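Home & Kitchen | Small Spaces

Thread: I want to write a little about my tea corner, after a year of working from the same kitchen. Maybe it helps someone who also has a small counter and too many things on it. (1/9)

Until May of last year my counter was a storage place. Bread, letters, charging cables, a jar with pens, three kinds of sugar. When I wanted tea, I first had to push everything to the wall. Every time I thought, tomorrow I will fix it. (2/9)

Then I moved to the apartment in Skustedow and the kitchen became even smaller. The counter is 122 cm long, I measured it before I signed. It is the gray speckled kind and I was worried it would look dark. So I made one rule: only one tray may stay out. Everything else must have a place behind a door. (3/9)
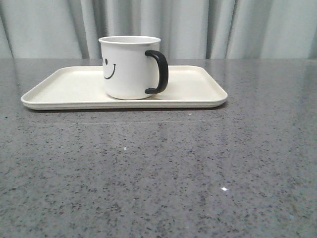 The rule sounds strict, but it is easy to live with. In the evening I put away what I used and I wipe the stone with a damp cloth. The tray is cream and has a raised edge on all sides, so if I spill a little tea it stays inside and does not run to the curtain. The mug with the smiley face I keep more to the back of it, and the free part in front is for the spoon and the tea bag when I am using them. Before, I always put the wet bag directly on the counter, and my mother on the phone could hear me complaining about the stains. (4/9)

Some people asked me where to get such a tray. Mine is from Rostami, the household shop near the station. They had it in two sizes and I took the long one. Please measure first! I had bought another one online before, from Cenargate, and it was too deep, so it was standing over the front of the counter and I hit it with my hip every morning. I gave it to my neighbor for her plants. (5/9)

One mistake I made in the beginning: I thought, if I have a tray, I can fill the tray. After two weeks it had honey, vitamins, a candle, keys and a plant. It was the same mess as before, only now it had a border. So now I take everything off it on Monday and put back only the mug. (6/9)

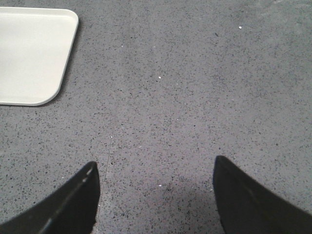 Also I want to say something about speckled counters, because I did not know it when I moved. You do not see crumbs on them. My old counter was white and I saw every crumb from the door. On this one I must feel with my hand, flat, from one end to the other. I do it before I cook and again after. It takes less than a minute. (7/9)

For cleaning I use warm water and a drop of dish soap, then a dry towel. I tried a spray once and it left gray lines that I could see only in the afternoon light. The tray I wash in the sink like a plate. I do not put it in the dishwasher, my shelf is too low for it anyway. (8/9)

Next I want to do the drawer under the counter, where all the cables went. I am a little afraid of this drawer. If you have a good way to keep cables and tea towels apart in one drawer, please write me. I read every answer, even when I am slow with replying. (9/9)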